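Felport Community Help > Home & Garden > Walls and Render

Efflorescence keeps coming back on garden wall

Banafsheh Dehghan
Posted Wed 7 February

I have a rendered block wall facing south, 700 mm high, capped with stone. White powder comes through the paint along the bottom 60 mm or so. I brushed it off in November and it has returned in the same band. The paint is Brusenent masonry, grey colour, two coats.

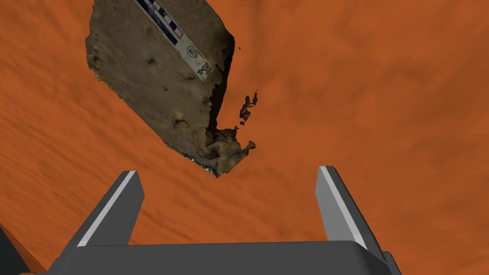

What is the powder made of?
Mostly soluble salts carried to the face by moisture and left there as the water evaporates.

What I need to know is whether to strip the paint or treat over it.

Stindmont
Strip it. Paint over salts will lift again whatever the tin says. Scrape to sound render, dry brush, vacuum up the dust. Don't hose it, as that puts the salts back into solution and they go straight in again.
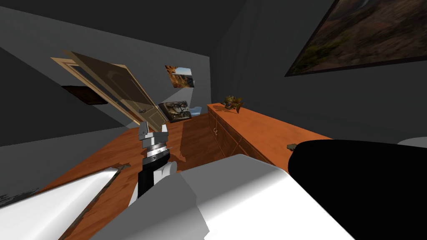
Then leave the wall bare for at least 40 days of dry weather before recoating. Use a breathable mineral paint. Acrylic traps vapour behind the film.

Văduva
Just use vinegar, worked on mine.

Render_and_Block
Vinegar is a weak acid and attacks the lime in the render. I would avoid it here.

Check the ground level first. If soil or paving sits against the render, moisture is bridging into the base and no coating will fix that. Dig a trench along the wall, some 20 cm deep, and backfill with clean gravel. 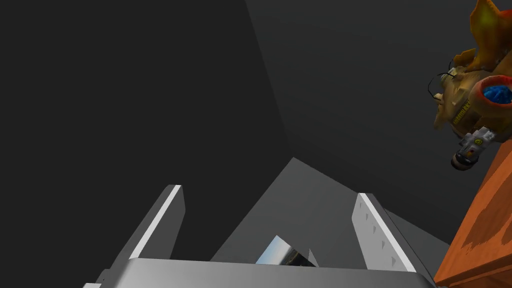 Slope the surface away from the wall while you are at it. Look at the cap joints as well, although a leaking cap usually stains from the top down. Once the base has dried out, follow the stripping advice given earlier.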